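Household Tidying Platform: interim report to the funder
Prepared by the Mestby site team for the Hoshino programme
Status at 6th October

1. Purpose of this report

The report covers the second period of the home trials and deals mainly with the left arm fault that led us to suspend autonomous running. It sets out what happened, what we believe the cause to be, what has been changed, and what that does to the plan agreed with Hoshino at the start of the grant. Routine progress is given in section 7.

2. Summary

During a litter pick-up task the left arm failed to stop when commanded. It continued to extend for a short distance and then halted on its own current limit. No person was touched and nothing in the home was damaged. The hardware emergency stop was pressed by the operator and worked as designed, but the arm had already come to rest by then.

The cause is a combination of a damaged cable and a fault in the way our software handled missing messages. Either one alone would have been harmless. The cable has been replaced and re-routed on both arms. The software has been corrected and is under test. Autonomous running in occupied homes remains suspended until the tests in section 6 are complete.

3. The task and the working area

The platform is the two-armed Prener base with our own wrist modules and the standard two-fingered grippers. The current task set is floor tidying: picking up light rubbish such as wrappers and scraps of paper from hard floors. It was chosen because the objects are of low value, the forces needed are small, and families told us at the start that this is a job they would gladly hand over.

The working area in the trial homes is not separated from the rest of the household by any barrier. This was a deliberate choice in the original proposal. A fenced robot tells us little about how the system behaves in a home. The safety case depends on three things: low arm speed, a software keep-out boundary at each doorway, and an operator with a stop button in hand at all times. 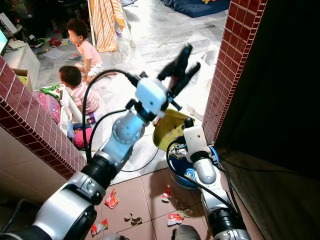 The keep-out boundary is drawn by the operator at the start of each session and stored with the map. The arms are meant to slow as they come near it and stop before they reach it. The boundary is checked against the joint positions reported by the arms. If those positions are wrong or late, the check is wrong or late too, and this weakness is at the centre of the fault described below.

4. What happened

The platform had been running normally for most of the session. The left arm was commanded to reach for a wrapper close to a doorway. Partway through the reach, the wrist module stopped sending position messages. The planner did not notice. It carried on using the last position it had received, and from that position the arm appeared to be well short of both the target and the boundary. It therefore kept asking for more extension.

The messages were absent for 97 milliseconds, came back, and then failed again for longer. In the second gap the operator issued a stop from the tablet. The stop was sent to the planner, which accepted it and passed it to the arm through the same wrist link that was down. The arm did not receive it. The elbow joint then reached its current limit and the arm held still. The operator pressed the hardware stop and power was removed from both arms.

The log shows that the gripper ended 5 centimetres past the keep-out boundary. At the speed in use this is a small distance, and the arm was empty. We have nevertheless classed it as a safety event under the terms of the grant, for two reasons. The boundary was crossed without any warning being raised, and the first stop command had no effect.

5. Cause

5.1 Cable

The cable serving the wrist module leaves the housing and runs back down the outside of the arm in a free loop. The loop is needed to allow the wrist to turn. On the left arm it had been made longer than the drawing shows, after an earlier repair, and in some elbow positions it could be pinched between the forearm and the joint cover. When the cable was removed we found the outer jacket worn through and two conductors partly broken. Bending it by hand on the bench brought the fault back.

The right arm cable was removed and inspected as well. It had light scuffing and no electrical fault. It has been replaced as a precaution.

The repair to the left arm was carried out by our own staff and was entered in the maintenance record. The length of the new loop was not checked against the drawing, and the procedure did not ask for this. We regard that as our error and not a fault in the parts supplied by Prener.

5.2 Missing messages

The arm software has a time-out that should stop all movement if position messages are late. It was present and switched on. The limit was set in a shared settings file, where the value is read in milliseconds by the base and in control cycles by the arms. The two had been the same length of time on the older controller. They have not been the same since the controller change, and the arms were in effect waiting far longer than intended before stopping.

A test for this time-out exists. It was run on the base only. It passed, and the result was recorded against the whole platform.

5.3 Stop command path

The tablet stop went through a single route. This was known and is written down in the original hazard list, where it was judged acceptable on the grounds that the hardware stop is independent. We still hold that the hardware stop is the real protection. In practice, though, the operator reached for the tablet first, as it was the control already in use, and lost time by doing so. The judgement in the hazard list has been withdrawn.

6. Actions

6.1 Completed

Both wrist cables have been replaced with a type rated for repeated bending. The loops are now held by two clips per arm so that they cannot enter the elbow joint, and the length is given in the maintenance procedure with a sign-off box.

The time-out is now set in milliseconds everywhere, and the software will not start if a value is given without a unit.

Loss of wrist messages now stops the arm at the joint drives, without any instruction from the planner. The planner is told afterwards.

The tablet stop now opens the same power circuit as the hardware stop. Restarting takes longer as a result. Operators have reported this as a nuisance and we intend to leave it as it is.

6.2 In progress

A bench rig at the Fason workshop is moving one arm through the full set of reaches used in the home trials, with the wrist link broken at random points. The rig has completed 1,073 reaches so far. In every one the arm stopped within the new limit. The run will continue until each stored reach has been covered in both directions, which we expect to finish before the end of October.

The keep-out boundary is being moved back from every doorway to allow for the greatest distance the arm can travel in the time-out period. In narrow corridors this takes away a good deal of usable floor, and some items near doorways will no longer be reachable. We accept the loss for now.

6.3 Not yet started

The operator training needs to be rewritten to say plainly which stop to use and when. We would also like a short section on where the operator should stand, as practice varies between homes.

An outside review of the safety case has been requested. We have asked that the reviewer be given the raw logs from the session as well as this report. The scope is still to be agreed with Hoshino.

7. Progress against plan

Work not affected by the suspension has gone on. Mapping of hard floors is complete for all the homes in the first group. Recognition of small, flat rubbish is better than at the last report, although clear film and scraps close in colour to the floor are still missed too often. Grasping thin wrappers from a tile surface remains the weakest step. The fingertips tend to slide over the wrapper unless they meet a fold, and they sometimes catch in the grout lines. A softer fingertip is being tried on the bench.

The second group of homes will start around five weeks late. Families in that group have been told of the delay and the reason for it. The families in the first group were given a written account of the fault and were offered the chance to leave the trial.

8. Budget

The cables, clips and rig parts have been met from the maintenance line. The outside review was not in the original budget. We ask Hoshino to approve moving the unspent travel allowance to cover it. No increase in the total grant is requested.

9. Decisions requested

Approval of the transfer described in section 8.

Agreement on the scope of the outside review.

Confirmation that autonomous running may resume in occupied homes once the bench run is complete and the reviewer has raised no objection. Until we have this in writing the arms will stay powered off in all homes, and work there will be limited to mapping with the base.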